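Why Do Some Towns Run Out of Homes?

Most people live in a home that someone else built a long time ago. It might be an apartment, a row house, a trailer or a farmhouse. When a family needs a new place to live, they usually look for a home that is empty or about to be empty. If there are plenty of those, finding one is fairly easy. If there are very few, it gets hard. Grown-ups call this a housing shortage.

You may have heard adults talk about it at dinner or in the car. This page explains what the words mean and how a shortage happens.

What counts as a home?

When a town counts its homes, it does not count buildings. It counts places where a household can live. A household is everyone who shares one front door and one kitchen. It can be one person, or two parents with five kids, or a grandmother and her grandson, or four friends who split the rent.

So a building with 12 apartments counts as 12 homes. A house with a separate apartment in the basement counts as two.

A small town called Jirkden

Let's look at Jirkden. It sits on a river, with one main street, a school, a bus station and a factory on the edge of town. The factory belongs to a company called Fiadzo, and it makes parts for water pumps.

Jirkden has 770 homes. For many years that was enough. Some people moved away, some people moved in, and there were always a few places with a "For Rent" sign in the window.

Then Fiadzo made its factory bigger and hired 104 new workers. Some already lived in Jirkden. Many did not, and they wanted to live close to their jobs. They started looking for homes in the town, all in the same few months.

The number of homes did not change. It was still 770. But the number of households looking for one went up. That is how a shortage can begin, even in a town where nothing has been knocked down.

Supply and demand

Two words help to explain this.

Supply is how much of something there is. The supply of homes in Jirkden is all the homes people can live in.

Demand is how much of it people want and can pay for. The demand for homes is all the households who want to live there.

When demand goes up and supply stays the same, prices usually rise. Think of a bake sale with six brownies and 20 hungry kids. The person selling the brownies could ask for more money and still sell every one. The kids with the most money would get a brownie, and the rest would go without.

Homes work in a similar way, with one big difference. You can skip a brownie. You can't skip having somewhere to sleep.

What is rent?

Some families own their home. Most of them borrowed money from a bank to buy it, and they pay the bank back a bit each month. That loan is called a mortgage.

Other families rent. The home belongs to a landlord, and the family pays the landlord every month to live there. They sign a paper called a lease, which says how much the rent is and how long they can stay. When a lease ends, the landlord may ask for a higher rent. If there are lots of empty homes nearby, the family can say no and move. If there are hardly any, they may have to pay more or leave the area.

Why not just build more?

This is the question most kids ask, and it is a good one. Building more homes does help. But it is slow, and there are several steps.

First, someone has to own the land, or buy it. Land near jobs, schools and bus stops costs more than land far away from them.

Next, the town has to say yes. Towns have rules called zoning. Zoning says what can be built where. One street might be for stores, another for factories, and another for houses with yards. If the rules say only single houses can go on a street, then no one may put up an apartment building there until the rules are changed. Changing them means public meetings, and those can take months.

After that come the pipes and wires. Every new home needs clean water coming in, dirty water going out, and electricity. If the pipes under the street are too small, they have to be dug up and replaced.

Then the building itself begins. Workers dig the foundation, which is the strong base the home stands on. Carpenters, plumbers, electricians, roofers and painters all take their turns, and many of them can't start until the one before is finished. Bad weather can stop the work as well. In a cold place, a crew that hasn't poured its concrete by October may have to wait a long time.

A different way: fixing up old buildings

Towns can also make homes out of buildings that are already there. An old school, a warehouse or an empty office can be turned into apartments. This is called conversion.

In Grivavcombe, a bigger town down the river, a closed department store called Lediline was converted. The walls and the roof stayed. Inside, builders added kitchens, bathrooms and a lot of windows, because stores don't have many windows and bedrooms need them.

Conversion can save materials. It also has its own problems. Old buildings may have worn-out pipes, or paint with lead in it, which is harmful and has to be removed by people with special training. Metal parts have to be checked too, from the beams in the walls down to the ducts and tanks.

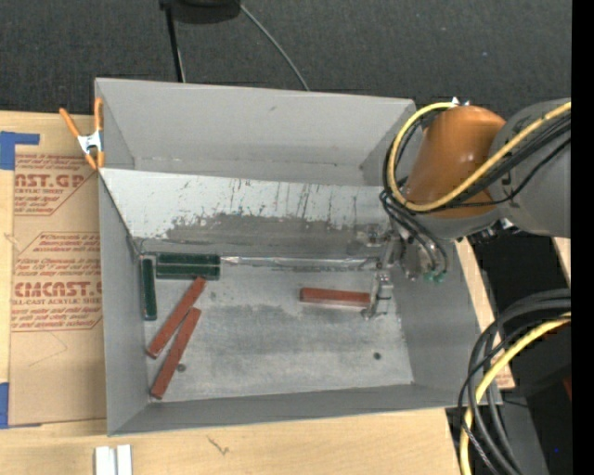
Worn gray metal, with scratches and flecks of pale coating.

Builders look at each part and decide whether to clean it, repair it or take it out. That work has to be paid for, so a conversion is not always cheaper than a new building.

Who decides?

A lot of people have a say. The town council votes on the zoning rules. Builders decide whether a project will earn enough money to be worth doing. Banks decide whether to lend them money. The state and the national government can give money to help build homes for people who don't earn very much. These are often called affordable homes, and families usually have to put their names on a waiting list. In Grivavcombe the list has 482 households on it.

Neighbors have a say as well. At a public meeting, anyone can stand up and speak. Some will be in favor of new homes – maybe their grown children want to live close by. Others will be worried about traffic, noise, crowded classrooms or losing a field where people walk their dogs. The council has to listen to both sides before it votes.

What happened in Jirkden?

Jirkden tried more than one thing. The council changed the zoning on 3 streets so that small apartment buildings could go there. It also let homeowners turn a garage or a basement into an extra apartment, as long as it was safe and had its own kitchen and bathroom.

The first new apartments took more than a year to finish. During that time rents stayed high, and some Fiadzo workers rode the bus in from Grivavcombe each morning. Some still do.

Words to know

Conversion: changing a building so it can be used for something new.

Demand: how much of something people want and can pay for.

Household: everyone who lives together in one home.

Landlord: a person or company that owns a home and rents it out.

Lease: a written agreement between a landlord and a renter.

Mortgage: a loan used to buy a home.

Supply: how much of something there is.

Zoning: the rules about what can be built in each part of a town.

Try it yourself

Draw a map of a small town. Put in a school, a main street, a park, a factory and a river. Now find space for 20 new homes. You can use houses, apartment buildings or both. Mark where the people who live there will catch the bus and where the children will play.

Show your map to someone else and ask them what they would change. They may want the homes in a different place from you. Talk about why, and see if you can draw a second map that you both agree on.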